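Resetting the pick positions on our chassis cell after you've moved the fixture

2018-01-27

If you've read my earlier posts you know the cell I look after at Korkwood: one Universal Robots arm on a ribbed aluminum table, a gray fixture plate holding the parts, and an open computer chassis parked in front of it. It works through memory and processors all day and mostly it leaves me alone. Then somebody bumps the plate, or I take it off to clean under it, and everything is slightly wrong and I get to do this again. I've done it often enough now that I finally wrote it down (mostly for me, but help yourself!).

What you need

A set of hex keys, a lint-free cloth, a spare memory module you don't care about, a dead processor if you have one, and a flashlight. Leave yourself an hour. My first try took most of an afternoon and I still had to redo it the next morning.

1. Save the program first

Copy the program under a new name before you touch a single waypoint. I put the month on the end, so April's copy ends in "april", and I keep 2 old versions on a stick. I skipped this once and ended up retyping positions from a notebook with coffee on it.

2. Clean the table

Run the cloth down every groove where the plate is going to sit. A bit of swarf under one corner will tilt the whole plate, and you'll chase that tilt through every pick without ever finding it in the numbers. Wipe the bottom of the plate too.

3. Seat the plate and snug it down

Push it up against your stops, then tighten the screws a little at a time, going corner to corner. If you crank one down all the way first, the plate walks on you. Check that it can't rock, then check again with your palm flat on it.

4. Slow everything down

I drop the speed slider to 6 percent for the whole teaching session. It's boring, but the chassis has a metal bar right across it and you do not want to find that bar at full speed. Keep a hand near the stop button.

5. Teach the approach points before the picks

Start high over the processor holder, fingers closed, and come straight down until you can judge the sideways error. Fix that first, then the height. Do the memory modules next. They stand on edge in their brackets, so the angle of the wrist matters way more than it does for the processor — half a degree off and the fingers drag one side of the module.

While you're jogging around, look at the view from the wrist camera every so often. I like to stop with the closed fingers low over the board and see what's lined up with what before I go on to the fixture.

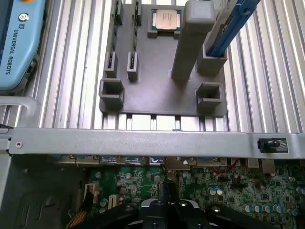
Wrist camera view, fingers together over the board, with the crossbar and fixture plate beyond.

6. Check the clearance over the bar

Any move between the fixture and the board has to pass over that crossbar, and there's a black latch at the right end of it that's easy to forget. Add a waypoint well above the bar and send every move through it, coming and going. Watch the tall gray post on the fixture too, especially if your wrist swings on the way to the modules.

7. Dry run, then a junk part

Run the whole thing once with nothing in the fingers. Then use the spare module. If it hangs up in the bracket, go back to step 5 and fix the angle before you mess with the grip force. I spent ages turning the force up and down on mine and the angle was the problem the entire time.

8. Write the numbers down

Log the new positions on the sheet in the cabinet. My spare sheets are in the folder marked 1071, behind the manual. Then bring the speed up in steps and stay with it for a few cycles before you wander off for lunch.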